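How to wash a baseball cap by hand (without wrecking the brim)

Quick one today. Got asked this again after the sweat stain post so here it is in one place. Hand wash, cold-ish water, air dry. Takes maybe ten minutes of actual work and then a night of leaving it alone.

Works for cotton, polyester, mesh, most modern caps. Does not work for wool fitted caps (they shrink, mine did) or anything with a cardboard brim. More on that below.

What you need

A sink or a basin. Basin is better if your sink is gross.
Mild laundry detergent, liquid. Powder leaves bits in the seams.
Soft toothbrush. Old one. Mark it so it doesn't go back in the bathroom cup.
White towel. Has to be white or at least a towel that's never going to bleed.
Something round to dry it on.
Baking soda if the cap smells.

I use the Ceteo sport wash, the unscented one, but plain dish soap is fine too. I used dish soap for years. Don't buy something special for one cap.

Check the cap first

Two minutes. Don't skip.

Look for the care tag. Usually tucked in behind the sweatband, sometimes on the back near the strap. If it says spot clean only, believe it. If there's no tag, keep going.

Flick the brim with a fingernail. Plastic sounds hard, kind of a click. Cardboard sounds dull and papery. Older caps, say anything from before the mid 80s, are the ones to worry about. Cardboard plus water equals mush, and it doesn't come back. For those do only the spot cleaning part and keep the brim dry.

Then do the color test. Wet a corner of the white towel, rub it on an inside seam, somewhere hidden. Color on the towel? Spot clean only. Reds and oranges are the worst for this. Trim, piping, sweatbands, anything in a strong color sitting next to a different color. Test each one on its own. A cap can have a crown that's totally fine and a trim that runs all over it.

Also look at what the cap is made of, because most of them are not one thing. Printed panel, mesh, woven band, all on the same crown. Each gets cleaned a bit differently:

Printed panels: fingers or a sponge. No brush. Prints crack.
Mesh: brush very lightly, from the inside out, so the dirt goes back the way it came.
Trim and piping: brush along the seam, never across it.
Embroidery: dab. Threads snag on bristles and then you have a fuzzy logo forever.
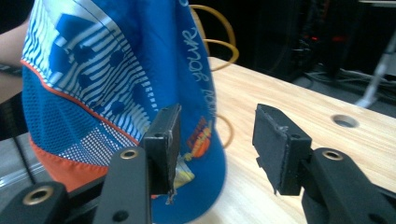
Step 1. Knock the dirt off dry

Before any water. Take it outside, tap it against your palm, brush off dust and hair and dried mud. Lint roller if you have a dog. Wet dust is just mud and it'll go straight into the mesh.

Step 2. Pre-treat the sweatband

This is where all the grime lives. Flip the band out if it flips. Drop of detergent, bit of water, work it in with the toothbrush in small circles. Leave it 13 minutes. Why 13, no reason, it's how long my coffee takes plus drinking it. Anything from ten to twenty is ok.

Bad salt lines, the white wavy ones: half water half white vinegar, dab, wait, rinse. Do the vinegar before the detergent and rinse in between. Not both together.

Smell: paste of baking soda and water on the inside of the band, leave it 31 minutes or so it's dry to the touch, brush off.

Step 3. Soak

Fill the basin with cool water. Cool, not hot. Hot water sets sweat stains and can warp the plastic in the brim, and it loosens whatever glue is holding the front panel stiff.

One small squirt of detergent. Swish till it's mixed. Then put the cap in, push it under, let it fill up with water so it doesnt float. Swish it a few times. Leave it. Half an hour for a normal cap, two hours for a truly nasty one. Don't leave it overnight, the dye will start thinking about leaving.

Water will go brown or yellow. Normal. Change it if it's really bad and go again.

Step 4. Spot scrub

Cap's still wet. Go over what's left with the toothbrush. Underside of the brim, the edge of the brim where your fingers grab it, the button on top, the strap. People forget the strap. Reten makes a little angled brush that's good for the strap holes but a cotton swab does it too.

Light pressure. If a stain doesn't move after a minute, more soak time, not more elbow.

Step 5. Rinse

Cool running water till no more bubbles. Then rinse it again. Soap left in the sweatband will itch on your forehead the first time you sweat, and it grabs new dirt faster.

Squeeze the soft part of the crown gently. Do not wring. Do not twist. Do not fold the brim in half, I have seen this done.

Step 6. Towel it

Press the cap between two layers of towel. Pat inside and out. Stuff a dry corner of the towel up into the crown for a minute to pull water out of the front panel. That panel usually has a stiff backing and holds more water than you'd think.

That's all 6 steps for washing. Drying is its own thing.

Drying it so it keeps the shape

More caps get ruined here than in the water.

No dryer. Not on low, not in a mesh bag. No radiator, no hair dryer on hot. No full sun either if you like the color, an hour by a bright window is ok, a whole July afternoon on the patio is how you get a two tone cap.

What you want is air getting at it from inside and outside. Options, best first:

Open wire stand, the round cage type. Air goes right through it. I've got one of the Skonditz ones and also a no-name one and I can't tell you the difference.
Upside down bowl with a small towel over it. Works. Slower, becuase the inside can't breathe. Lift it off halfway through and swap the towel.
Balloon blown up to head size, sat in a mug. Looks dumb, works great.
Coffee can. Only if it's the right size and has no rust.

Set the cap on while it's damp. Smooth the front panel with your hands, line up the seams, press out any dents from the inside with your thumb. Straighten the sweatband so it's sitting flat up inside. Whatever shape it's in now is pretty much the shape you get. Curve the brim with your hands if you want a curve, hold it a few seconds, let go. Rubber band around the brim for more curve, but put a sock under the band or it leaves a line.

Put a fan in the room if it's humid. Leave overnight. Check the sweatband before you wear it, it's the last thing to dry by hours.

And once it's dry give it a proper look over in good light, inside and out. Sweatband, logo, underside. If there's still a ring, do step 2 again just on that bit. No need to soak the whole thing twice.

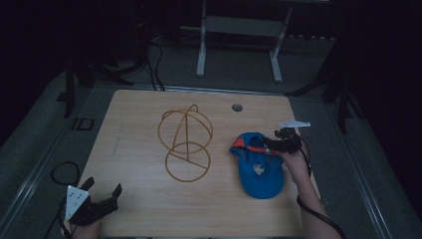
Can I just put it in the dishwasher?

People do, and some caps survive. The trouble is the heat and the detergent. Dishwasher detergent often has bleach in it, and the heated dry is basically a dryer. If you're set on it: top rack, no heated dry, no dishes in there with it, detergent with no bleach. I still wouldn't do it with a cap I liked. Hand washing takes ten minutes.

How often should I wash it?

Depends on your head. Worn for running or yard work in summer, every couple of weeks. Worn for errands, maybe three times a season. In between, wipe the sweatband with a damp cloth after a sweaty day and let it air out. Most of the yellowing comes from sweat sitting there for weeks.

What about the washing machine?

Cold, gentle, in one of those plastic cap cages, no spin if you can turn spin off. I ran my old Araya trail cap that way a bunch of times and the crown was fine but the brim ended up with a wobble. Your call.

It shrank. Now what?

If it's cotton, wet it again with cool water, put it on your actual head and wear it till it's mostly dry. Gets you back a little. Wool, sorry. Sometimes steam and a bowl slightly too big will help, sometimes no.

Storage, real quick. Don't stack them wet. Don't push the back half into the front half for more than a day or two, that crease down the front panel gets permanent. A hook by the strap is fine for light ones. Heavier ones sit better on a shelf, brim forward, wad of tissue in the crown.

Leather strap caps are next, those need a whole differnt method. Until then keep the strap out of the water, clip a plastic bag round it.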